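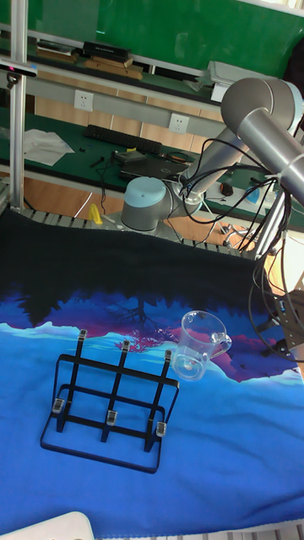 The Night Shift at Fostomcombe

By Itziar Cifuentes
05/02/2026

The arm had a name before I came to the workshop. It was called Fankhauser, after a man who sold it to us and did not answer the telephone afterward. I did not like to use the name, but after some weeks I used it too.

My task that evening was small. The rack had been moved when the cloth was changed, and all the positions I had taught in March were now wrong by the width of a finger. A finger is much. I had to teach them again, one point after the other, and write the new values into the notebook of the cell.

Yoon-hee Han had kept that notebook before me. She wrote in pencil, very straight, and between the numbers she left remarks. "Point 227: do not trust." "Go down slowly, the fingers are longer than you think." She had left Fostomcombe for a position in Mokthorpe, and I had never met her. I knew only her handwriting and her way of being right.

I brought the tool down over the rack, holding the pendant in both hands as I was taught. I lowered the speed to 2 percent. At this speed the arm makes almost no sound, and a person begins to hear other things: the pipes, the clock in the corridor, her own shoes. 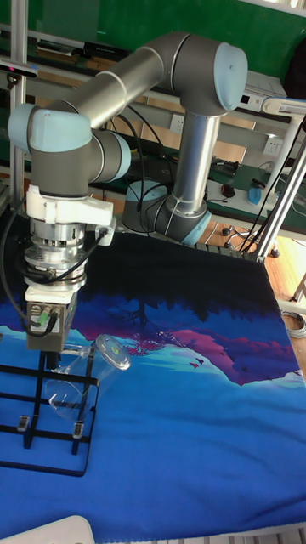 The gripper beside the rack, with the glass cup on its side.

I read her page again. For this point she had written three lines and crossed out two of them. The one that remained said, "Approach from the side of the window, and wait."

Wait for what? I looked through the pages after it and found no explanation. The joint counter was at 4,000 hours when she wrote it, and the bolts of the flange had been checked on the same day. I checked them also. One of them accepted a small turn of the key. I wrote this down, and then I erased it and wrote it better.

Then I did as she said. I moved the tool to the side of the window, stopped it, and took my thumb away from the button. For a few seconds the cables went on swinging, and the hand of the machine trembled with them, so little that I had to bend my knees to see it. When they became quiet, I went down and saved the point.

I laughed alone in the room. All the winter I had been saving my points while the cables were still moving, and I had blamed the software. 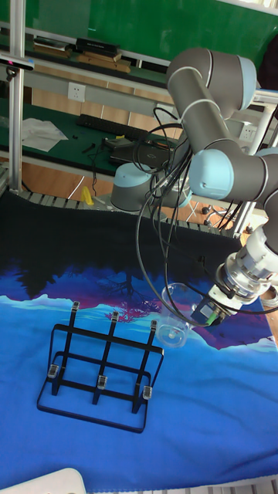
It was after eleven when I reached the last line of the table. My tea had become cold and I drank it anyway. I wanted to tell someone about the cables — but the only person who would understand had understood it before me, and had put it in two words.

I found the address of her new company, Jurndale, on the back cover of the notebook. I wrote her a letter by hand, because an e-mail seemed too quick for it. I told her that the rack had moved, that the bolt was tight again, and that point 227 could now be trusted. At the end I asked her what else I should wait for.

Her answer came after nine days. It was one sheet, in pencil. She had drawn the path of the main cable, with a small cross where it rubs against the post, and beside the cross she had written, "Look here before summer."

I put the sheet into the notebook and went to get the ladder.

Recent stories
The Ferryman's Second Coat
A Room Above the Bakery
Letters to Mokthorpe
What the Surveyor Left

Get one new story each month in your inbox. Join 1,494 readers. You can unsubscribe at any time.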